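Home Stories Maps Ask a Grown-Up Puzzles

How a River Can Lose a Town
Saturday, December 17, 2022
By Trygve Sæther

You would think a river was a hard thing to misplace. It is long, it is wet, and it makes a noise at night. Yet there is a town called Nerkby that was built beside the water and is now 5 miles away from it, and the town hasn't budged an inch.

The thing that moved was the river.

Nerkby was a port once. If you walk down Anchor Street today you come to the old harbour wall, which is tall and thick and very well made. It has iron rings in it for tying up ships. On the other side is a field of cabbages. People there are rather proud of the wall and don't much like jokes about the cabbages, so keep yours to yourself if you visit.

To see how it happened, you need to know that rivers can't go straight. They might manage it in the mountains, where the ground is steep and the water is in a hurry. Once a river gets down to flat land it starts to wander from side to side like somebody walking home while reading a book. The wiggles are called meanders.

Water on the outside of a bend has further to go, so it runs faster. Fast water chews at the bank and carries bits of it off. Water on the inside of the bend is slow, and slow water is lazy about carrying things. It drops its mud and sand and leaves them there. So one side of the bend gets eaten, the other side gets built up, and the whole bend creeps sideways across the map.

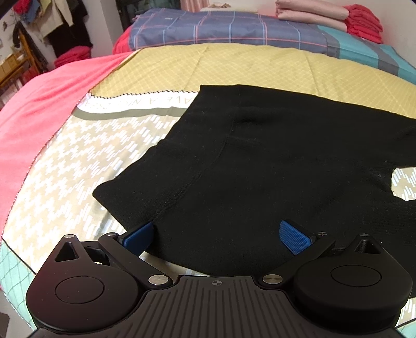
At Nerkby the town was on the inside of a bend, the side where the mud gets dropped. Each year the quay had a bit more mud in front of it. The townspeople dug it out. The river brought more. They kept this up for almost 40 years, and it must be said that the river looked much less tired at the end.

Then came a very wet May. The river, called the Pilell, was full to the top, and instead of going round its big bend it burst across the narrow neck of land at the bottom and took the short cut. When the flood went down, it stayed in its new bed. The old bend was left behind as a curved lake with no river attached. Lakes of this sort are called oxbow lakes, after the U-shaped piece of wood that went round an ox's neck. The one at Nerkby has ducks on it and is slowly turning into a marsh.

Some people did well out of this. A village called Teltus, which had never owned anything bigger than a rowing boat, woke up with a river at the end of its lane. Within 12 years it had a quay, an inn and a very high opinion of itself.

The sea end was changing too. Where a river meets the sea it slows right down and drops whatever mud it has left, and in time this makes new land. Gondal used to be an island. There is a list from the old days of everybody who lived there, all 1,297 of them, and every one had to take a boat if they wanted to go to market. Now you can get to Gondal on a bus. The sign at the bus stop still says Gondal Island, and the bus goes past it across a mile of flat green grass with sheep on it.

If you want to find out whether a river has moved near you, get a map and look for a curved pond close to a wiggly river. Street names are good too. A Ferry Lane with no ferry is worth asking about, and so is a Bridge Street where you can't find the bridge.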